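Call for participants: household water and hot drinks study

Trimdale Sensory Research is recruiting adults for a home-based study of how tap water hardness affects the taste of tea and coffee. The study is led by Catríona Fahy and Diarmuid Sheehan and runs for 8 weeks, starting in March.

Background
Hard water contains dissolved calcium and magnesium salts. These alter the extraction of both tea and coffee and may produce a surface film on black tea. Most published tasting work uses trained panels in laboratories. The present study collects ratings from untrained drinkers in their own homes, using their own supply.

Who can take part
We need 400 participants, of whom 271 have already been enrolled. The remaining places are open to applicants who:
– are aged 18 or over
– drink at least one cup of unsweetened tea or coffee a day
– have mains water (private wells are excluded)
– have not smoked in the past year

Applicants with a water softener plumbed into the kitchen tap cannot be included. Jug filters are acceptable if they are left unused for the length of the study. Anyone advised by a doctor to limit caffeine should not apply.

What is involved
Participants prepare one test drink a day and complete a short rating sheet within ten minutes of the first sip. A sample of tap water is posted to us in week 1 and again in week 7, using the bottles and prepaid labels supplied. Tea bags and ground coffee are supplied; milk is not used in test drinks.

Equipment
Each household provides a kettle and a plain mug. Coffee drinkers also need a French press of any size. Water for test drinks is drawn fresh from the cold tap and must not be left standing in a pitcher beforehand. Washing-up liquid should be rinsed off fully before use.
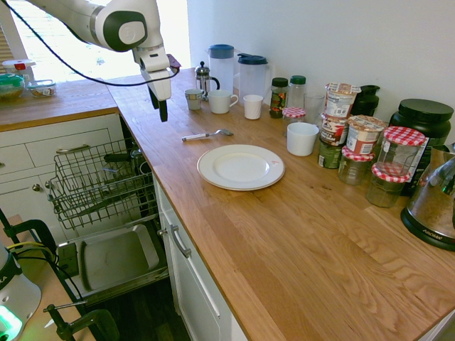

Payment and data
Participants who return both water samples and at least 40 rating sheets receive a €120 voucher. Partial completion is paid pro rata. Ratings are stored under a participant number, separately from names and addresses, and may be withdrawn on request up to the end of week 7.

How to apply
Request a screening form from Oana Bucur, study coordinator, at the Trimdale office. Please state your postcode and whether you drink tea, coffee or both. Forms are processed in order of receipt, and applicants outside the required hardness bands will be placed on a reserve list.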